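Cusari, home-printed set: gallery and notes

Cusari is a track game for 2 to 4 players, played on a paper board with one die, one counter per player and a small stack of cards. The files are supplied by Zilletora as a print-at-home download. The set on this page was printed in greyscale and is kept in Prukville, where it is used on Thursday evenings. The notes cover the board, the die, the cards and the table, in that order. The rules are in the download and are not repeated.

Board

The board is a single printed sheet. The track is a run of squares with thick black outlines, and it doubles back on itself in a U-shaped loop with a light grey strip up the middle. Squares are either white or a shade of grey. Each carries one large digit, and the same digit can appear on more than one square. The digit is the score for stopping there. It is not the position along the track, and players who are used to games of the numbered-path kind should be told this before the first turn.

Greyscale printing costs nothing in play. The colour version of the file separates the squares into two groups by tint, and the two groups remain distinct as white and grey provided the printer is not set to draft. In draft mode the lighter grey squares come out close to white. We reprinted once for that reason, on the normal setting, and have used the second print ever since.

Paper weight is a matter of preference. Ordinary copier paper lies flat if it is stored flat. Folded copier paper keeps its crease and will tip a counter over. Le Goff, the stationer, will print the file on a heavier sheet while you wait, but the heavier sheet curls if it is kept in a tube.

Die 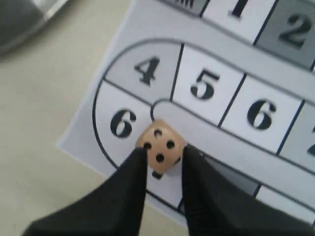
The download asks for a six-sided die and gives no size. Size matters more than the instructions suggest. A large die thrown on a paper board pushes the counters off their squares, and there is no good way of agreeing afterwards where they were. A small one with rounded edges does less damage. Ours is tan with black pips, and the pips are recessed, so they will not rub away with handling. A pale die with pale pips is hard to read by lamplight and should be avoided.

Rounded edges do mean that the die travels further. On a bare table it can run a long way before it stops. The house rule is that a die leaving the table is thrown again, and a die resting at an angle against the edge of the board is also thrown again. A die that stops flat on the board stands, whichever square it is covering. It is read first and lifted afterwards.

Cards

The cards are printed several to a sheet and cut out with a knife and a steel rule. Scissors will do, but the corners come out uneven and the stack becomes difficult to shuffle. Star cards are drawn on a grey square only. The used pile goes to the right of the table and the unused pile stays with whoever is dealing. Cards cut from plain paper are thin and slide about when a window is open. For the next set they will be glued to card before cutting.

Table

Any smooth table will take the game. A pale top makes the outer edge of the sheet hard to see in the evening, and a strip of low-tack tape at each corner keeps the board square to the table. Tape should be lifted slowly, starting from the outside. Leave a hand's width between the board and the table edge for the counters waiting to start.

A round metal plate makes a serviceable tray. It can hold the counters between games or be used for throwing the die, and the raised rim keeps the die in. It is noisy. A circle of felt cut to the flat of the plate reduces the noise, at the cost of a slightly shorter roll.
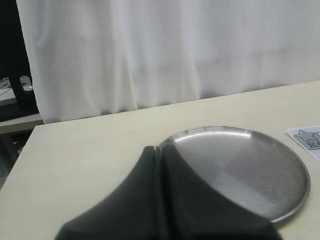

Stainless steel plate on the cream tabletop, with a star card at the right and the white curtain behind.

Storage

Board and cards go into a flat document wallet, cards in an envelope inside it. The die and counters are kept in a tin and should not go in the wallet, where they leave dents in the paper. The plate goes back to the kitchen.

Parts list for one set

Board, one sheet, greyscale, normal quality
Cards, cut and trimmed
Die, six-sided, small, recessed pips
Counters, 4, any kind that will stand upright
Plate or tray with a raised rim, optional
Low-tack tape, optional

Time to play is under an hour with 4 players. With 2 it is shorter, and most evenings allow a second game. Printing and cutting a new set takes one evening, most of it spent on the cards.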